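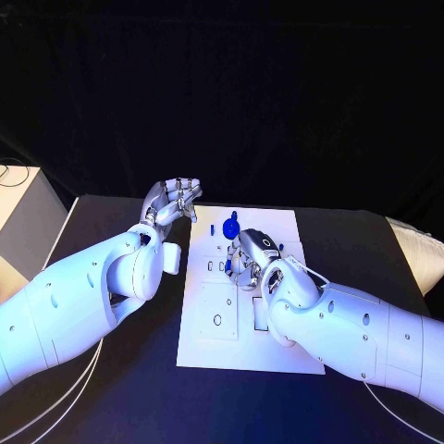

Lovely Marquez wrote back after my last report to ask why the pegs are still so small when half the comments we got were about small pegs, and could we please settle the knob before ordering any more of anything. Fair on both counts! So I'm starting with the pegs and the knob this time and leaving the money until further down.

The pegs first. We're keeping the small blue ones on the white board. I know, I know. But the people who grumbled about them were mostly grumbling about losing them (they roll, and on a dark floor a little blue piece is gone the second it lands), and when I asked whether they'd like a fatter peg in its place I got a lot of shrugging. What they wanted was somewhere to put the things. So the next batch of boards goes out with a shallow tray, plus a bag of spare pegs taped inside the lid of the box. If they're still unhappy in the fall we can talk about fat pegs again.

The knob has been more of a saga. You'll remember the first version was a plain flat disc, and people with stiff fingers at the Tapley sessions couldn't get any kind of hold on it. The round one with the raised hub and the little stem sticking up out of the top is the one I want to go with. You can come at it from the side with your whole hand or pinch the stem from above, and which way a person goes for it tells the session leader quite a bit before anybody has said a word. I've put it up near the top edge of the board, so it takes a bit of a reach to get there from your chair. Two session leaders asked for it lower. I've said no for now - the reach is half of the exercise - but I'm writing it down here so it doesn't get lost.

Color came up again too. Blue pieces on a white board are staying. We tried a set in pale gray back in the spring and it was a mess for anyone with poor eyesight, and a couple of people with perfectly good eyesight as well. The dark tabletops help a lot, by the way. At Flanirau the tables are nearly white and the edge of the board just disappears, so I've asked them to lay a dark cloth down first. They've been very nice about it.

On to sessions. Tapley is running as planned, mid-morning, and it's full. Flanirau started in July and is slower going, partly the bus and partly the room, which they have to give back at noon whether or not anyone is finished. We have eight regulars there now. I'd hoped for more, but they do turn up every time and they stay to the end, and three of them have started setting out the boards themselves before the leader gets her coat off. (I didn't ask them to. I'm thrilled.)

Boards. We said 20 in the proposal and we're not there yet. The finished ones are all out in use, and the rest are sitting in Plandel's workshop waiting for knobs, which were waiting for me to make up my mind, which I've now done, see above. Plandel tells me they can finish the lot in one go once the knobs are in. I've asked them to round off the corners a touch more while they're at it. One board got dropped on a foot in Tapley. The foot is fine, and its owner was back at the next session with a long list of suggestions, several of them good.

Money! We've spent $3,554 of the Plalard grant so far, nearly all of it on boards and pieces, with a little on printing the leader cards. Room costs at Flanirau haven't been billed yet and I'm chasing them. The trays are new and weren't in the budget. I'd like to cover them out of what we set aside for carrying cases, as people seem happy using ordinary tote bags and the one sample case I bought was heavier than the board. Could you let me know if that swap is okay, or if you need it as a proper change request? I can do the form, I'd just need to be sent the current version.

Things I'm behind on: the leader cards need a second go (the print is too small, and yes, I do see the funny side after everything I said about eyesight), and I haven't written up the comment slips from Tapley. They're in a shoebox and I'll type them up before the next report.

Next up is ordering the knobs, getting the trays cut, and a visit to Flanirau to see the dark cloth in use. If either of you would like to come along for that, bring lunch - the café there shuts at one.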